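Kitchen jobs for the learning pile: tips from people who have folded too many tea towels

Plarnon household notes, 13 December 2024

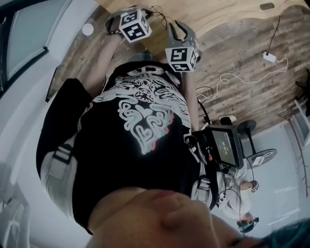

Most of the advice we get asked for concerns the chores, which is fair, as the chores are where it all goes wrong. We have recorded 246 takes of wiping a worktop since October and would like perhaps half of them back.

Before you start
Charge everything the night before. Tape loose cables down where you walk, or at least learn where they are with something other than your ankle.
Wear a T-shirt you don't mind having straps over for a whole afternoon.
Do up the harness first and the gloves second. Doing up a buckle in marker gloves is a skill, but it isn't one we need examples of.

While recording
Keep the marker cubes clean. Flour is the worst, followed by anything with turmeric in it. A dry cloth will do.
Fold the towel the way you fold it at home. If you've suddenly become a hotel, stop and start again.
Drop things now and then, and pick them up. The Grivska set has 24 takes of a spoon being rescued from the floor, and it's the most useful folder we own.
Don't narrate. Don't sigh either, if the microphone is on.
With 2 people in the room, agree who is reaching for the kettle.

Afterwards
Label the takes the same day. "Mug again" means nothing by the weekend.
Throw out any take where you scratched your nose, unless you want a machine that pauses halfway through the washing-up to do the same.
Gloves go back in the Nudovel box, left on top of right. The biscuits are in the other one.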